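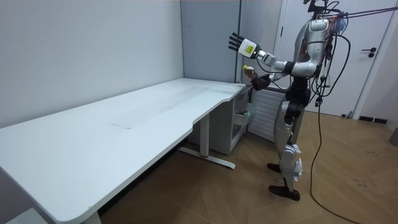 Go for the small unit, my supervisor wrote back in February, the big ones sit empty for ages. That one remark ended up steering my whole project on office rents in Abu Hammour.

I compared 75 listings, mostly ground floor and semi furnished. I figured parking would matter most — wrong! Units near a bank or a clinic went quicker, even with hardly any parking.

The trickiest part was service charges. Udus puts them in the monthly rent and Ostska bills them separately, so I had to redo my first table (two evenings gone). I also threw out 7 listings that gave no floor area at all.

The largest place was 548 square meters and still on the market when I stopped checking. Maybe my supervisor had a point, but I'd want a second year of listings before saying so in print. I'd also like to try the same thing in Raltusberg, where leases run longer.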